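# Rerkura: kitchen counter episodes for the Potach grasp-timing study

Hello, and thanks for stopping by! Rerkura is the small dataset we put together while working on Potach, our method for deciding *when* a gripper should start closing on thin, flat dishes.

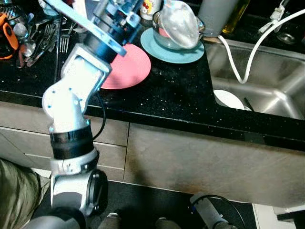 Most grasping policies we tried were fine at picking a good spot on a plate's rim and poor at choosing the moment. They closed early, nudged the plate along the counter, and then spent the rest of the episode chasing it. Potach adds a small timing head on top of an ordinary imitation policy, so the arm can hover for a bit until the model is confident enough to commit.

## What's inside

- 1000 episodes, recorded in real home kitchens with everyday clutter left where it was
- 11 task prompts, mostly moving plates, bowls and utensils between counter, rack and sink
- Joint positions, gripper opening and head-camera video for every episode
- A `commit` label marking the step where the operator began to close the gripper

The commit labels were added by hand after recording, which took us most of April and a good deal of coffee. If two labelers disagreed by more than a few steps, we kept both values (see `commit_alt`).

## How we split it

70 percent of the episodes are for training and the rest are shared between validation and test. We split by kitchen – please keep it that way if you can, as shuffling by episode lets the model memorize countertops and makes the scores look much nicer than they should.

## Things to know before you train

Shiny and speckled counters are hard. Our depth estimates get noisy there, and the timing head tends to wait too long. Pillai, our baseline without the timing head, has the opposite trouble and rushes in. We'd love to hear from anyone who finds a good middle ground!

Glass bowls are also underrepresented, so treat results on them with some care.

## Loading

```
pip install datix
datix fetch rerkura --split train
```

Datix is our own loader and is still a bit rough – if a download stalls, run the same command again and it will pick up where it stopped.

Last updated September 24, 2021.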